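Home Threads Topics Search Log in

Ville Kuusisto
Thread: putting the knits away without wrecking them

1/ Doing the wardrobe changeover this afternoon. Everything that can stretch comes off hangers and gets folded. I lost a good sweater to a hanger two years ago, so this is now a rule in our place.

2/ I work on the bed. The tables here are too small for a cardigan with its arms out, and the floor is the floor. The summer mat is still on, the kind made of little tiles, and it turns out to be a decent folding surface. It's firm and the wool slides on it instead of grabbing.

3/ One thing about tile mats. Run your palm over the whole thing first. If a tile has a rough corner it will find your knitwear before you do. A cotton sheet over the top fixes it, but then you're smoothing two layers.

4/ Order I go in: dark things first, whites next, heavy knits last. The dark things drop lint, and I'd like that done before the cream cardigan comes out.

5/ The cream cardigan is the one I get asked about. It has a cable and wave pattern, it's heavy for its size, and it does not like being rushed. I open it flat before anything else and look it over, fronts first, then the sleeves.
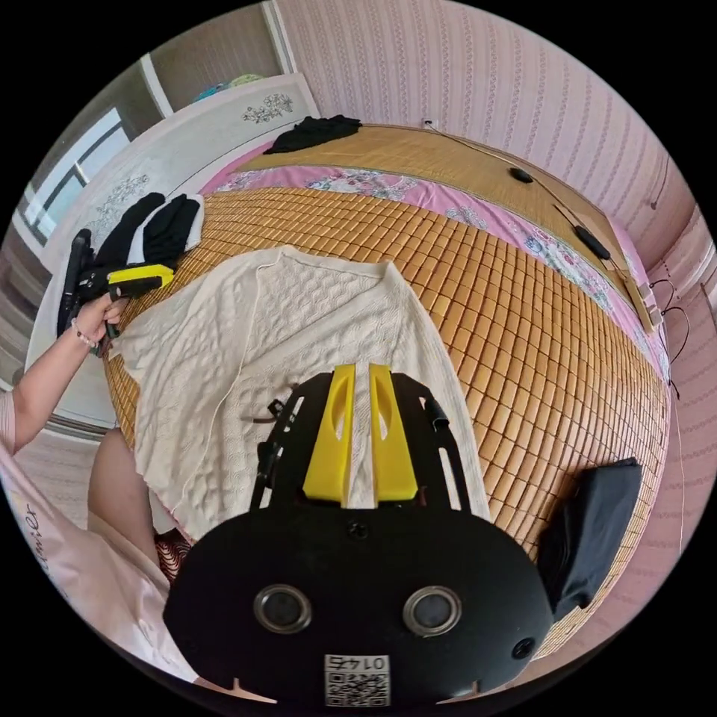

What I'm checking for is loose threads, thin spots at the elbows, and anything sticky on the cuffs. Do this before you fold. Once it's in a bag you will not open it again until it's cold out.

6/ If you find a loose thread, don't pull it and don't cut it flush. Work out first whether it's a stray end just lying on top or part of a stitch. A stray end you pick off. If it belongs to the knit, take a blunt needle, pull it through to the wrong side and weave it along the back of a few stitches.

7/ I took an older sweater to Kostiuk, the repair place near the station, after I'd cut an end too short. She fixed it but she was not impressed. Her advice was to leave me a tail next time.

8/ Piles. I make them by what goes on the same shelf, not by type. White, navy, gray and the teal knit go together because they all live on the left. Black things get a second pile, with a white one in the middle of it at the moment because I picked it up in the wrong order. It can stay there until I load the shelf.

9/ Heaviest knit at the bottom, always. The teal one has an open sort of edge and I used to put it on top to protect it. It slid off every time I opened the door. At the bottom it lies still and the shelf takes the weight.

10/ Keep the piles low. If you have to hold the top down with your chin to get it to the wardrobe, that's two piles.
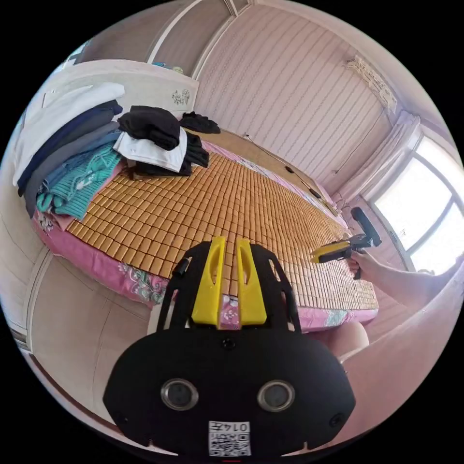 11/ Folding a heavy cardigan, the way I do it:
Button it. All the way, even the fiddly top one. Fronts that aren't buttoned creep apart and you get a crease right down the placket.
Turn it face down.
Fold one side in to the middle, sleeve straight down on top. Same on the other side.
Bottom edge up a third, then over again.
Pat it flat. No pressing.

12/ Take off pins and brooches before it goes away for the season. A pin left in for months pulls a hole and can mark the wool. I put mine in an envelope and write which garment it came off. I leave this till right before the fold or I lose the envelope.

13/ Don't line the arms up by yanking the cuffs. Lift the sleeve from underneath near the elbow and lay it where you want it. Cuffs that have been yanked for a few years stay wide.

14/ Somebody will ask about rolling. I roll T-shirts and thin stuff. I don't roll cables. They come out with a bend across the pattern and need a steam.

15/ Bags. I have 11 cotton ones from Bellon and that covers the whole household. Drawstring, no window, nothing clever. Vacuum bags save space but they flatten a thick knit and I don't like how long it takes to come back. I do use one for the spare comforter.

16/ I write what's inside on a strip of masking tape on the bag. I tried the Bundotix app for this last year - you log each item and it tells you which shelf. Good idea, and I kept it up for one season. Tape is quicker.

17/ Everything should be clean before it goes in, including things worn once. Moths go for skin and food, and you can't see either. If I'm not sure I give it a cool hand wash and dry it flat on a towel. Give it 30 hours and check the thick parts, the armpits and the button band, before you believe it's dry.

18/ Last one on the bed is usually the cream one, since I go back to it after the piles are sorted. Spread out on a slant it fits better than square on, and I can reach all of it from one side.
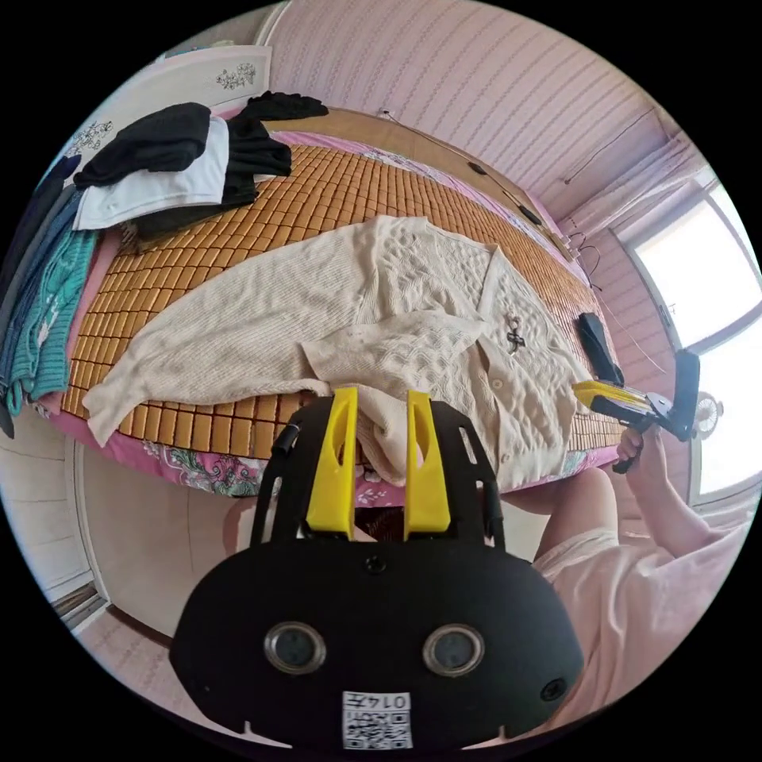
Cream cardigan on the mat, black sweater on top of the pile behind it.

19/ Cedar: I use the blocks, sanded lightly once a year so they smell again. They go on the shelf, never against the wool. The oil can stain, and a cream knit shows it.

20/ Wipe the shelf before you put anything back. Dry cloth, then a damp one, then leave the doors open while you fold. Get into the back corners. That's where I found the moth casings the year I had moths.

21/ I'm leaving one sweater out. Evenings get cool here before I'm ready, and I don't want to open a bag for it.

22/ The bed mat comes up next, which is its own job. Wipe, air it over the balcony rail, roll it with the tiles facing out. I'll do a separate thread if people want it.

1,145 views

Comments

platum_reader: Buttoning before folding, I never did this and wondered why mine had a line down the front. Thanks.

Odile K.: Do you fold with tissue paper inside? My mother swore by it.

Ville Kuusisto: Only for one silk blend. For wool I skip it.

marrow_and_peas: Please do the mat thread. Mine has gone a bit musty and I don't know if I can wash it.

threadbare: My cedar stained a white sweater, can confirm. Dish soap got most of it out.

jun_at_home: How do you wash the cotton bags, with the knits or separately?

Ville Kuusisto: Separately, hot, with the towels. They shrink a bit the first time so buy a size up.

Contact | Copyright Ville Kuusisto | Back to top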